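Lists > Clarkomov users > Cell setup and care

Re: Gripper opening after a finger swap
18 Mar 2020
Print this message | E-mail this message
2 min read

Hi all,

Milan Michiels wrote:
> We swapped the fingers on the Kilville cell and now the
> opening reads 2 mm short at full stroke. Do you re-zero in
> the Mavusetti model first, or go straight to the hardware?

Model first, every time! I spent most of yesterday on the same job and loved it. Load the cell, drive the gripper to full open with nothing between the fingers, and look along them through the wrist view. If one finger leans in more than the other, the mount offset is wrong and no amount of re-zeroing will help you.
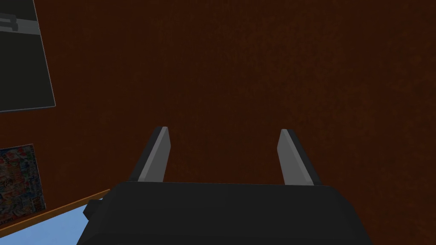
Once the lean matches left and right, put the new finger length into the tool file and save it under a fresh name (I lost a good file in September by saving over it). Then close to zero, open to 70 mm, and repeat that 7 times. My readings settled after the second pass and stayed put, which made my whole afternoon.

One more thing on the tool file: the Rissanen plugin keeps its own copy of the finger length. Reload it after you save, or it will happily go on using the old one. Then tilt the wrist to a couple of other angles and check the opening again before you touch the real cell.

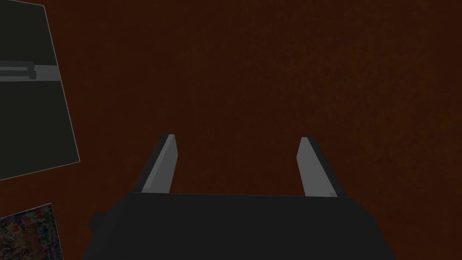

Milan Michiels: Thanks, the plugin copy was what I had missed. I reloaded it and the model now opens to the full stroke. The real gripper is still a hair short, so I'll take the left finger off tonight and clean under the mount. Does anyone have the screw torque for the short fingers? My sheet only lists the long ones.

Reply to list | E-mail this thread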